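Home | Syllabus | Handouts | Lab Hours | Contact

Workutow Project – Handout 4: Hanging a Mug
Instructor: Socorro Salazar

Each team works with the two-arm station, one mug and the wooden mug tree. The task is to get the mug onto a peg by its handle. Start every run with both grippers open and clear of the paper.
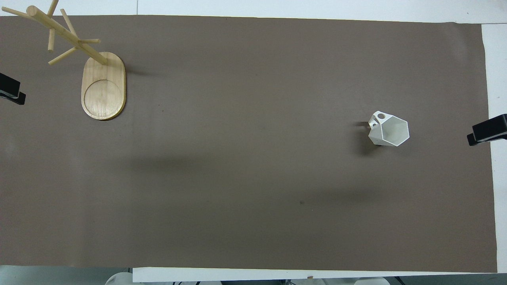

Log the run even if you stop it early. A full set is 40 runs per team, and the class needs 1,000 by the end of the term. Team Helanau has the February runs and should copy them to the shared folder.

Pick up the mug by the rim – the handle has to stay free for the peg. Bring it in slowly over the last few inches. If the tree moves, stop and reset.

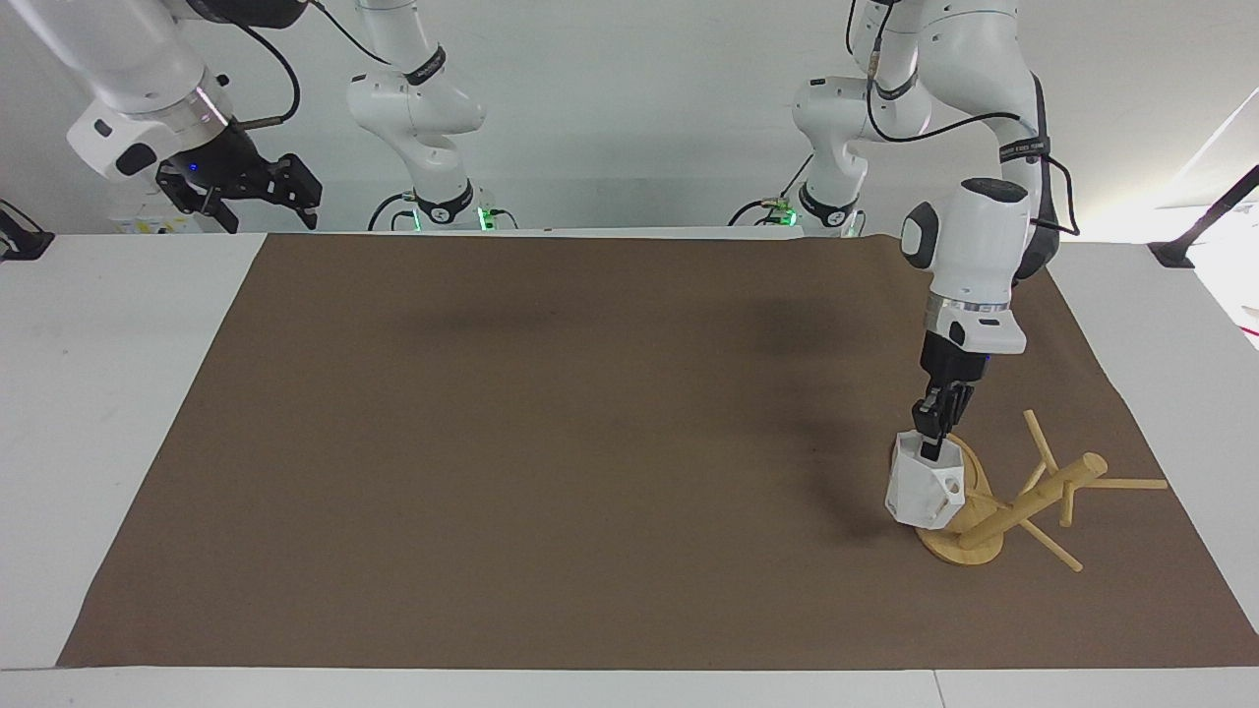
Do we have to use both arms?
Only one has to hold the mug. Park the other one where it can't get in the way, and write down which arm you used.

Run sheets are due 20 Mar 2020. Put your team name on every page.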